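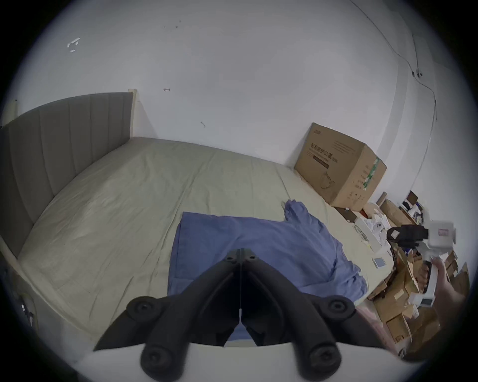 What does the Wakach planner do?
It takes the tracked poses of two grippers, finds the next fold point on a garment, and writes out a path for each arm.

The grippers stream to a laptop running Uvano, our logging tool, which drops frames whenever it feels unappreciated. We ended up with 3,104 usable frame pairs and lost 552 to clock drift.

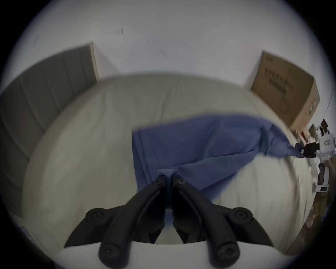
Figure 1. Fold of blue cloth held between the fingertips, second gripper on the far corner.

Grasp detection was the easy part. The detector looks for a fabric peak between the tips — simple, and right more often than our first neural net, which took 280 epochs to learn to say "maybe."

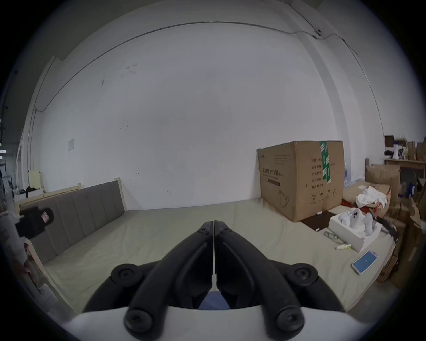 Figure 2. Wide view from the gripper, with clutter along the right side of the bed.

Clutter hurt the segmentation mask. Angharad Mathias rewrote the filter to keep only the largest blue region, and the planner stopped proposing to fold cardboard.

The head view gives Helmy, our pose module, its starting estimate of where the garment lies.
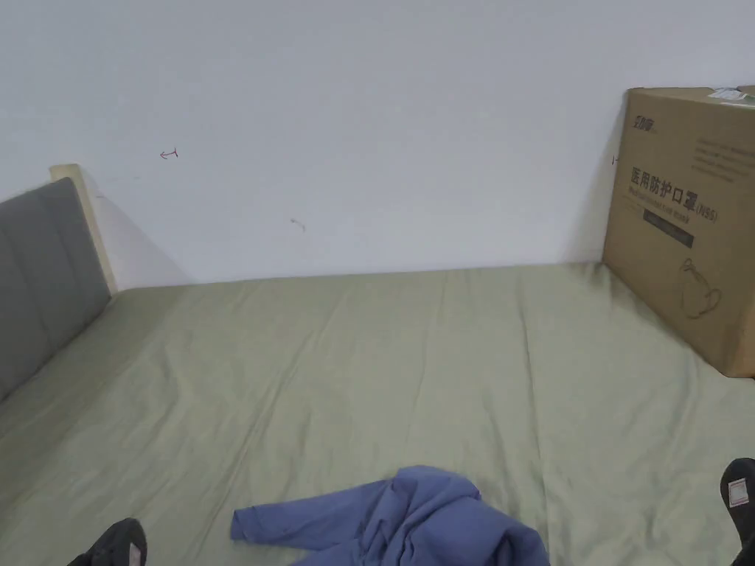 Remaining Work

Fix the clock drift by October. Merge the two config files, which disagree.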